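Filed under: Grants & Giving / Youth Sport / Grantee Updates

Clendholm Youth Volleyball - Progress Report, September 2023
To: Godelieve Wuyts, Zinden Community Fund
From: Dale Girard, Program Lead

Dear Godelieve,

Thank you again for your patience while I pulled this together. I know I promised it before the end of the summer session, but then we had the gym floor refinished and the whole calendar slid by a couple of weeks. I hope what follows gives you a good sense of how things are going, and please do call me if I've skipped over anything you wanted to hear about. I probably have!

Sign-ups

When we wrote the application we hoped for 30 players across the two age groups. We have 36, and a short waiting list for the younger one. A good many came over from the soccer program in Tistport, which doesn't run an indoor season, and their parents have been wonderful about sharing rides. Attendance dipped in July, as it always does, and came back nicely once families were home from vacation.

The older group is now playing real six-on-six games with rotations, and I can't tell you how pleased I am about that. In the spring most of them would catch the ball instead of passing it. The younger ones are still on the lowered net with the lighter ball, and I'd like to keep them there through the winter. Coach Hallgrímsson feels they'd be ready for full height sooner, and we've gone back and forth on it (good-naturedly), but serving over the high net is still a struggle for most of them and I would hate to see anybody get discouraged.

Coaching

We have 5 coaches on the roster, all with current first aid certificates. Two of them are former players from our own high school team, and the kids adore them. Practices run 90 minutes, with the first twenty on footwork and passing in pairs. We had one sprained ankle and one jammed finger over the whole summer, both healed up fine.

Money

Of the equipment line in your grant, we have spent $2,069 so far. That went to two nets, antennas, a rolling ball cart and some 7 sets of knee pads for players who needed them. The nets came in under the quote, and with your okay I would like to move what we saved over to transportation. The van rental for away matches went up after we budgeted for it. I've attached the receipts separately, along with the revised budget page, so you can see both versions side by side.

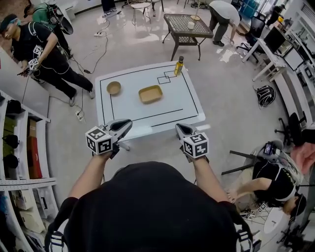

Table with a bowl, a paper tray and a small bottle of oil.

What's been harder

Gym time is still our biggest headache. We share the main court with basketball and with an adult badminton club, and once the basketball season gets going we'll lose our early evening slot. I've asked the school about the smaller gym across the parking lot. The ceiling is low for volleyball - high passes do hit the lights - but it would be all right for the younger group. I'm hoping for an answer soon.

We are also short on referees. One parent has finished the online course and another has started it, so we may be able to cover our own home matches before long.

Coming up

Our first home tournament is planned for November, with four visiting teams if everybody confirms. We'd love to have you there, and anyone else from the fund who would enjoy a noisy afternoon. I'll send the schedule as soon as I have it, and the next report will cover the tournament and the final equipment spending.

With real gratitude from all of us,
Dale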